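Topic 4: Learning from demonstration with two arms

Welcome back, everyone. In the last topic we had one arm and a fairly patient controller, and I promised things would get messier with two. The reading for this topic is the Plosard chapter on behaviour cloning, and if you only get through one section of it, make it the one on action chunking, as we lean on that heavily from here.

The idea itself is simple enough. We collect demonstrations, each one a recording of camera views and joint positions, and we train a policy to predict what the arms should do next. In the Stetell study we're following, the policy predicts a short run of future joint positions in one go and then blends the overlapping predictions together. That smooths out the jitter you get when a network changes its mind at every time step (and believe me, it does!).

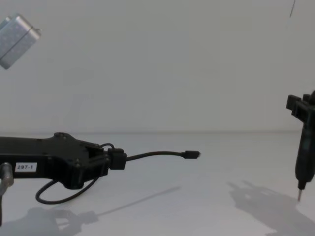
4.1 Why the camera view matters

A policy can only learn from what it's given. A view from chest height is good for judging how far a tool tip sits above the table, but an arm can easily fill a large part of it. A view from the head shows more of the space between the grippers and gives up some of that height information. The study trained on each view alone and then on the 2 together, using 3940 demonstrations, with around 3000 training steps before the first evaluation. The combined version did best, though the gap was smaller than I'd have guessed, and I'd like you to think about why before the tutorial.

Thin things deserve a special mention. Cables and slender rods take up very few pixels, so if you shrink your images too eagerly they can vanish altogether, and your policy will be none the wiser. Have a look at your own resized images before you train anything, please. It's a dull job, but it has saved me many an afternoon.
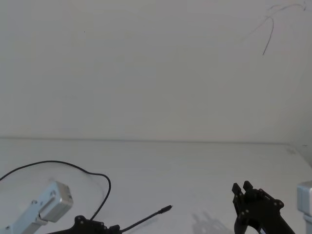

Figure 2. Both arms over the bare tabletop, with a thin rod extending from the left one.

For the tutorial, bring a short paragraph on how you'd choose the chunk length for a two-armed task, and what you'd expect to go wrong if it were too long.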